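Reading group minutes, November 10, 2024

Zemholm office, small meeting room. Nine people present, two on the call. The minutes of the last meeting were accepted with one correction: the Lesus code is released under a research license, so we can't use it in the product branch.

## 1. Paper: long-range depth from a single camera

The group had read the first five sections. The presenter went through the loss function on the whiteboard and skipped the proof in the appendix.

- The main claim is that one network can handle indoor and outdoor depth if the camera's focal length is given as an input. Most of us accepted this for the indoor results. The outdoor table has only one baseline, and it is an old one.
- There was a long discussion about the scale term. Two people read equation 4 as a per-image scale and the rest read it as per-batch. The text supports both. We will write to the authors.
- The ablation on input size stops at 1080 lines. It would have been useful to see a smaller setting – our own footage is mostly below that.
- Training cost isn't reported anywhere.

## 2. Pisto reimplementation

The Pisto branch now trains from start to finish. The first full run stopped at epoch 148 with a memory error in the data loader. The second run was started from the last checkpoint with fewer workers and is still going. Validation error is higher than in the paper, and the gap is mostly on thin objects such as chair legs and cables.

It was suggested that the gap comes from how we resize the ground truth. The paper doesn't say which method it used. We use bilinear, and that smears depth across edges. Agreed to run nearest neighbor before changing anything else.
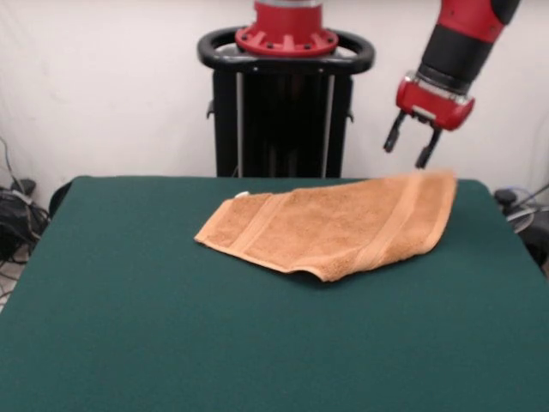
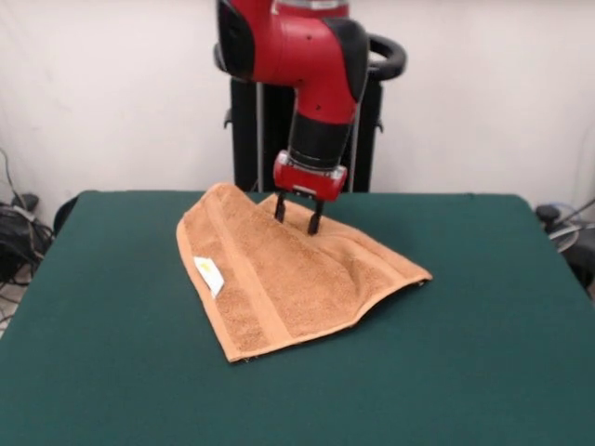

*Folded towel on green felt; in the second picture the gripper fingers are on the towel.*

## 3. Test set

The Troncoso test set has 161 image pairs after duplicates were taken out. Some of the pairs have the left and right images swapped. The check script finds these, but it only prints a warning and carries on. It should stop with an error.

Nobody objected to freezing the set at its current size until the January meeting. New pairs go in a separate folder until then.

## 4. Actions

- Email the authors about equation 4.
- Nearest neighbor run on the Pisto branch, same seed as the current run.
- Make the check script fail on swapped pairs.
- Move the old Lesus checkpoints off the shared disk – it is nearly full again.

## 5. Next paper

Three proposals: a survey of optical flow, a paper on video segmentation with sparse labels, and a short one on rolling shutter correction. The segmentation paper got the most votes. Sections 1 to 4 only. The presenter is still to be decided, and slides are optional.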